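Can it do my dishes yet? A day in Braltimthorpe

I have been asking the same question at parties since I was maybe nineteen: when do I get the robot that cleans the kitchen? I ask it with real hope, too. I loathe the half hour after dinner. I love cooking, I love feeding people, and then there's the counter with all of it still out, the sauce bottle lying on a plate and the colander in the way of everything, and I want to go lie on the floor.

So when my friend Leen Nasrallah started working at Plineck, a small lab that teaches robot arms to do kitchen chores, I was unbearable about it. I texted her every few weeks. Do they load dishwashers? Can they wipe? Would one of them like to live with me? Last month she finally gave in and told me to come for a day and see for myself, and I drove 300 miles to do it and would do it again this weekend if she let me.

I'd pictured a full kitchen, with a sink and cabinets and a robot on legs walking between them. It was a white table with an arm at the side of it. On the table was the most familiar mess in the world, only in toy form: ketchup on its plate, a colander, cups all over the place, bits of fruit. It took me a second to see how well chosen it was. Every single thing on there is a different problem for a hand. A mug has a handle. A colander is wide and full of holes. A plate is flat and low and hard to get a finger under (try picking one up off a table with two chopsticks, I did when I got home). And a strawberry will roll off if you so much as look at it. 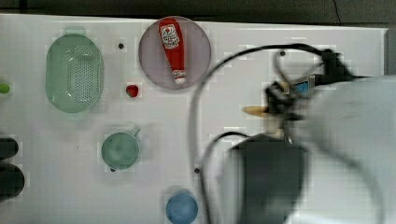 What I thought would be hard

I went in with a list, naturally. I'd worked two years on the packing line at Mittal, back when they still did the gift boxes, and I figured I knew what machines were good at. We had one that folded cartons. It was faster than six of us put together, it never got bored, and if a carton came down the belt turned a quarter of the way around it would crush it flat and then crush the one behind it. A person had to stand there all shift making sure the cartons faced the right way. For a while that person was me.

So I assumed strength and speed would be easy and that the hard part would be something brainy, like knowing that a banana is food and a mug isn't. I had it almost completely backward! Leen says the knowing part has come along faster than anyone at Plineck expected. You can ask for the red fruit, or the thing you drain pasta in, and mostly the arm heads for the correct object. I saw this with my own eyes and I made a noise out loud.

The trouble starts in the last inch. The fingers arrive and then all the little things I do without thinking have to be done by somebody, and at that moment the somebody is a pair of motors. How hard to squeeze. Whether the thing is turning as you squeeze it. Whether to give up and come in from the other side. I watched it go for a strawberry, nudge it, follow it, nudge it again, and I was leaning forward in my chair like it was the ninth inning.

When it does get hold of something, though, it's thrilling. I don't know a calmer word for it.

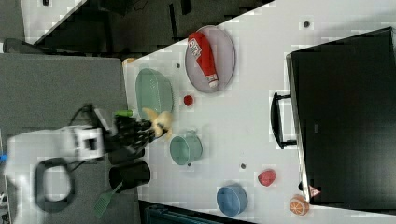 The gripper with a good hold on the yellow toy.

How they teach it

Mostly by doing the chore themselves, over and over, with the arm along for the ride. Someone steers the arm through the job and every move gets saved. Then the computer trains on the whole pile of saved moves and tries to come up with its own version. Leen's team had 3922 of these recordings on the day I came, and she was quick to tell me that this is a modest number and that bigger labs would smile at it. It sounded enormous to me. I tried to work out how long it would take me to put a cup on a plate that many times and got a stomachache.

They let me record some! I was terrible. The controls are lighter than you expect, and your brain keeps insisting your hand is right there when it's a good arm's length away and pointing somewhere else. My first try at the orange slice I pushed it clean across the table. Leen kept that one, she said mistakes are useful as long as you go on to fix them, and the arm needs to see people recovering. I found that very cheering. It means there's a robot in Braltimthorpe that has learned a tiny bit of its manners from me fumbling with a piece of plastic fruit.

After lunch I asked if I could see the layout from overhead, the way the software gets to see it, and I ended up staring at it for ages. It's so much easier to plan from up there. You can see the lanes between things. You can see that the toaster oven takes up a whole neighborhood of its own, and that anything near it is going to be awkward to reach. 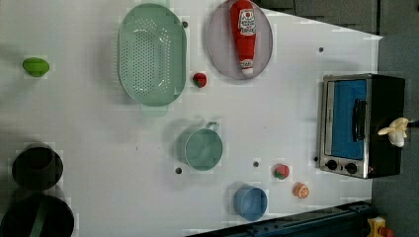

The table from above, toaster oven over on the right.

The toaster oven, by the way, is the one everybody in the lab talks about the way people talk about a difficult cat. Opening a door is miserable work for a robot arm. You have to grip a skinny handle and then pull along a curve, and if your curve is a bit off from the door's curve, either the fingers slip or the whole oven comes along with you. I opened and closed my own oven a dozen times that evening just to feel what my wrist was doing. It does a lot! I had no idea.

The numbers, for those of you who like numbers

Leen let me copy these off the whiteboard. In the latest round of tests the arm had 613 tries at the tidy-up task, which means picking up one named object and putting it where it was told. It failed 81 of them. I think that's wonderful. I also think about my own kitchen, where clearing up after dinner is maybe forty objects, and I do the math on how many would end up on the floor, and I understand why she laughed when I asked about preorders.

And those are tries with toys that don't spill and don't break, under steady lights, on a table where there's no dog. Nothing is greasy. Nothing is stuck to anything else. My colander usually has a noodle welded to it.

The same goes for the line at Mittal, I think, though I'd put that a good bit closer. A shop floor gets to be boring on purpose. The parts are the same parts, the bench stays where it is, and if the robot wants the tray two inches to the left you can move the tray. I asked Leen if an arm like hers could have done my old job, turning the cartons to face the right way, and she thought about it and said yes, probably, and it would need someone nearby for the torn ones. I wasn't sad to hear it. I'd have been very happy to be in charge of the torn ones.

What about the machines we already have?

I came home and looked at our Deletti with new eyes. It's the dishwasher, it's older than my marriage, and it has one trick. It can't find a plate, it can't lift a plate, it has no clue what a plate is. It asks you to do all the difficult parts (carry it over, scrape it, slot it in the rack facing the correct way) and then it handles the hot soapy part, which a bucket could more or less do. And I'm devoted to it! It saved us from the part we hated.

I think that's how the next machines will come in too, one bit at a time. Something that unloads the rack, say, provided you always buy the same bowls. Something bolted over the counter that puts the condiments away and leaves the wine glasses to you. I'd take either of those tomorrow. I'd buy matching bowls.

Leen's own guess is more careful than mine. She won't give a year. She thinks one chore in one kind of kitchen could get good enough to be worth having, and that going from there to "clean up in here, please" is a much longer road than the videos online make it look. When you see a clip of a robot doing dishes, she told me to ask how many times they filmed it, whether a person was steering, and whether anyone moved the cups between takes. I've been asking ever since and I'm no fun to watch videos with now.

The cup

My favorite stretch of the day was late in the afternoon, when they were working on the green cup. Cups are sneaky. Upright, you can grab the rim or the sides or the handle. Tip one over and half of those choices are gone, and the ones left depend on which direction the handle is pointing. I grabbed my coffee mug off the nightstand in the dark this morning without one thought, and there's a table in Braltimthorpe where grown adults with degrees will spend a week on it.

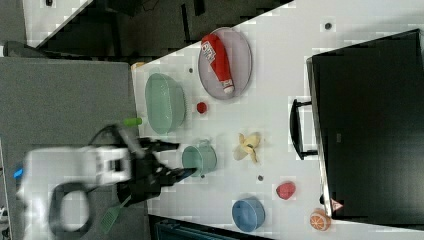
Fingers right up beside the green cup. The banana's minding its own business.

I sat and watched so many goes at that cup. Some were clumsy and some were lovely, and now and then the arm would pause before closing its fingers and I'd catch myself holding my breath. I know it's only waiting on its own arithmetic. I still felt like clapping, and once I did, and the guy at the next desk clapped as well.

So, can it do my dishes? No. It can't do yours either. It can pick up a strawberry more often than it can't, and having now tried to do that through a robot arm myself, I'm hugely impressed.

Leen says I can come back in December when they move the toaster oven to the other side of the table, which is apparently a big deal and will break everything for a while. I've already put it on the calendar. If any of you have questions for her, leave them in the comments and I'll bring the list. Please don't all ask about laundry, I asked about laundry, she put her head down on the desk.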